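**Le coin des câbles**

Bon, je m'étais promis de ne pas parler rangement avant avril, et puis samedi j'ai ouvert LE tiroir. Vous savez lequel, vous avez le même à la maison. Celui où vivent les chargeurs de téléphones disparus, deux rallonges emmêlées, la souris d'un ordinateur donné depuis longtemps et une guirlande de Noël (pourquoi là ? mystère).

Je cherchais le bloc d'alimentation de ma petite enceinte. Au bout de vingt minutes j'avais tout vidé par terre, le chat était assis dessus, et j'avais en main six transformateurs noirs parfaitement identiques. Sauf qu'ils ne le sont pas du tout, identiques ! Il faut lire les petites lettres grises sur fond noir, et c'est là que Meriem Zaki m'a sauvée par téléphone : prendre l'étiquette en photo et zoomer. Je le note pour celles et ceux qui, comme moi, sortaient encore la loupe.

Du coup, j'ai passé le week-end à trier, et voilà ce que j'en retiens, dans le désordre.

Les blocs, d'abord. Je les ai étalés sur la table, un par un, câble déplié. Ceux dont je connais l'appareil ont reçu un bout de ruban adhésif en papier, avec le nom écrit au feutre. Pas « divers », pas « à voir », un vrai nom : « enceinte », « lampe du bureau », « imprimante ». Pour les autres, une enveloppe datée. Si personne ne les a réclamés à l'automne, direction la déchetterie.

Regardez bien la tension de sortie avant d'essayer quoi que ce soit. Une fiche qui rentre, ça ne veut pas dire que c'est la bonne ! Abelardo Yupanqui y a laissé un modem, il en parle encore. Et additionnez ce que vous branchez sur une même multiprise : mon radiateur d'appoint et la bouilloire, c'est non, chacun au mur. Les petits blocs de 3 watts, en revanche, ne m'empêchent pas de dormir.

Pour les câbles, j'ai abandonné les élastiques (ils collent, ils cassent, beurk). Wissam Nasrallah m'a prêté son rouleau de bande auto-agrippante Trirken, qu'on coupe à la longueur voulue, et je ne suis pas sûre de le lui rendre. On enroule large, sans serrer près du bloc. J'ai longtemps fait des petits fagots bien durs, très jolis, et les gaines finissaient par fendiller à la sortie du boîtier.

Côté multiprises, j'ai gardé les blanches pour le salon et rangé les autres dans une caisse Wasberg, sous l'escalier. Il m'en reste une à câble très long dont je ne sais que faire, si ça intéresse quelqu'un…

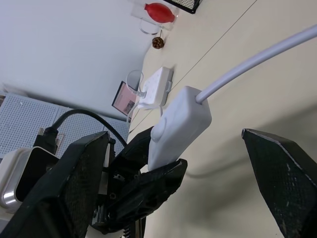 *Un bloc blanc et son câble gris clair, avec la multiprise blanche plus loin sur la table.*

Le blanc, c'est joli sur une table claire, mais le feutre gris n'y tient pas, il s'efface sous les doigts. Le ruban en papier, lui, ne bouge pas.

Latrice Szabo me demande si on peut organiser un échange de chargeurs à la prochaine rencontre. Mais oui, quelle bonne idée ! Apportez vos orphelins, étiquetés si possible, et vos appareils sans alimentation. Tavion Nguyen-Tran viendra avec son multimètre pour vérifier les tensions. Moi, je cherche toujours celui de l'enceinte : 12 volts, fiche ronde. S'il dort dans votre tiroir, écrivez-moi !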